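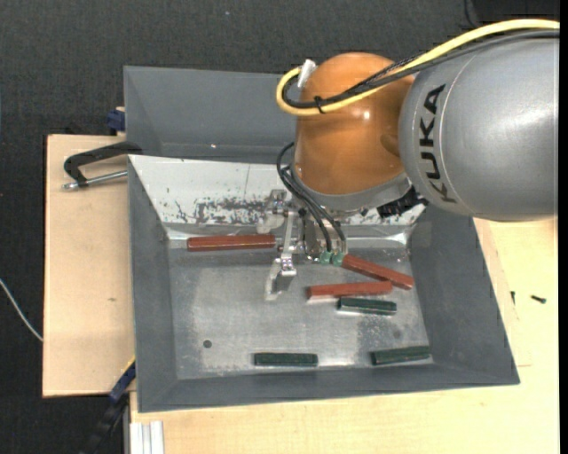
Jade Oakley
Je ne suis pas d'accord avec le premier message. La semaine de quatre jours à 35 heures, ça donne des journées de 8 h 45, et avec la pause on est sur place presque dix heures. Pour quelqu'un qui habite à côté, pourquoi pas. Moi j'ai 80 km aller-retour et deux enfants à l'école, je ne les vois plus le soir.

Accueil Forums Membres Derniers messages Connexion
Forums > Vie au travail > Temps de travail > Passage à quatre jours, vos retours ?
Rechercher dans ce forum Recherche avancée OK

tilleul54
Posté le 7/8/25
Les enfants, tu les as le mercredi toute la journée, non ? Chez nous (Drorameo, maintenance) on a signé en décembre et chacun choisit son jour. J'ai pris le vendredi. Je fais un aller-retour de moins par semaine et ça se voit sur le carburant.

Jade Oakley
Justement non, chez Pladley le jour est imposé et il tourne. Une semaine le lundi, la suivante le jeudi. Impossible de prévoir une garde fixe.

Shaohua Qin
Un jour qui tourne, ça se négocie. Regarde si l'accord prévoit un délai de prévenance. Chez Brirkar on avait le même système et on a obtenu un planning affiché pour tout le trimestre. Ça ne règle pas la longueur des journées mais on peut s'organiser.

bernique
Attention aussi à la paie. Je touche 1 738 euros net et je n'ai rien perdu sur le salaire de base, par contre les paniers sont comptés par jour travaillé. Quatre jours, quatre paniers. Personne n'en avait parlé à la réunion.

tilleul54
Oui, mais tu manges chez toi le cinquième jour. Je ne vois pas trop où est la perte.

bernique
Je mangeais ma gamelle et je gardais le panier. Donc si, il y a une perte.

Shaohua Qin
Pour les congés, faites-vous expliquer le décompte par écrit. En jours ouvrables, poser une semaine revient au même qu'avant. En jours ouvrés, ça dépend de ce que dit l'accord, et j'ai vu des bulletins faux pendant plusieurs mois.

mdr_atelier
Je vais être le seul contre, tant pis. La dernière heure de la journée, je suis cuit et je fais des erreurs. J'ai demandé à revenir sur cinq jours, refusé au motif que l'accord est collectif. Un collègue parti chez MacLeod est resté sur cinq jours et il ne regrette pas.

Jade Oakley
Merci Shaohua, je vais demander le texte complet au CSE. On n'a eu qu'un résumé d'une page. Pour le délai de prévenance, il est compté en jours calendaires ou travaillés ?

Shaohua Qin
Calendaires chez nous. Vérifie dans le tien, c'est souvent dans les derniers articles.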